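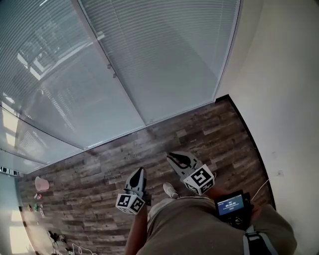

Last updated: May 29, 2018

9. Floors, blinds and baseboards

Siven plank flooring is meant to look weathered. Please don't try to sand it back to health.

1. Lower the blinds before you touch the glass. Plurkthorpe blinds tangle if wiped while raised, and they hold grudges.
2. Dust the slats, top to bottom.
3. Sweep along the planks, finishing at the dark baseboard, where the grey fluff gathers for its meetings.
4. Damp mop. Damp, as in wrung out.

Note: Sneakers are fine. Cleats are covered in section 8, under Repairs.

Caution: Vinegar will void the floor warranty, whatever your aunt says.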